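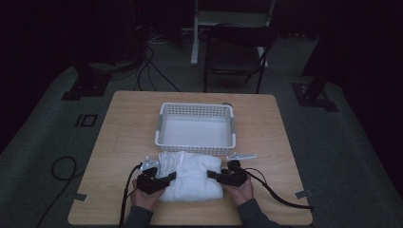
Posted by Caroline Kimaro, Saturday 18th June

Day four with the Urio hand grippers, the rental pair from Jarano. Task was the towel again: pick up from the table, fold, place in the white basket. Peninah Odera ran the morning block and I took over after lunch.

77 attempts logged today, which brings the total to 267. The export tool accepted all but the last few. Those came back with a timestamp error between left and right, the same one I wrote to Jarano about in May. Their answer then was to restart both units together. I did that. It cleared for the rest of the session, so I have left the ticket open and added the new logs.

Grip on cloth is better than I expected from the spec sheet. The jaws close evenly and a thick fold stays put if you come in from the sides, level with the table. Coming in from above, the lower layer slips and you get half a fold. Peninah had worked this out by ten o'clock and wrote it on the sheet; I read the sheet at three.

Cables are the weak point. Each gripper has its own, and the right one lies across the tabletop where the sleeve can catch it. The wireless version costs 804 more for the pair, and the Trenddale office will want a reason in writing. Lost attempts per session would be a fair one. I need to start a column for that.

Weight: fine for the first hour. After that my left wrist starts to turn in and the jaw angle goes with it. Peninah reports the same on the right – she is left-handed, so make of that what you like. Twenty-minute blocks from now on.

Battery on the left unit read 79 percent at the end, the right one lower. No idea if the reading is linear.

Support line picked up on the second try. The man in Londirthorpe knew the product and did not read from a script. He says the timestamp fix is in the next firmware, no date given.

Still to do: tape marks checked against the drawing, spare jaw pads ordered, rental extended by a week or sent back. Decision is mine and I would extend. Will call Jarano on Monday.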